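Skuvinthorpe Repair and Reuse News
July 16, 2024

Packing season is on again

Well, the graphics cards have finally got the better of my shelves! Since the Salbridge office clear-out I've been sorting old computer parts in every spare hour, and there are 630 of them on the list now, with another 90 still to be looked at. I had 700 in my head as the upper limit, so you can see my problem.

The plan is to box up the older cards and send them off to the Zerirura parts library before September. They're happy to take anything with a VGA or DVI port (bless them), as plenty of their members still have monitors that won't talk to anything newer.

If you're packing at home, please give each card its own plastic bag and keep the metal bracket on — I know it's tempting to pinch it for another build, but a card without one is a pain to fit. Small cardboard cartons are best. I've had 2 big ones split on me already and my language was not suitable for this newsletter.

Bags, boxes and a card bracket:

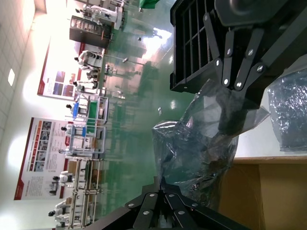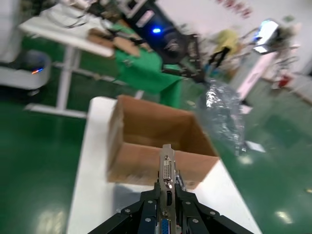
We're still short of clean bags, so have a rummage in the garage and drop off whatever you've got. Crumpled is fine, sticky tape all over it is less fine. Colour doesn't matter a bit. Oh, and if you borrowed the label printer, I'd love it back before the next packing night!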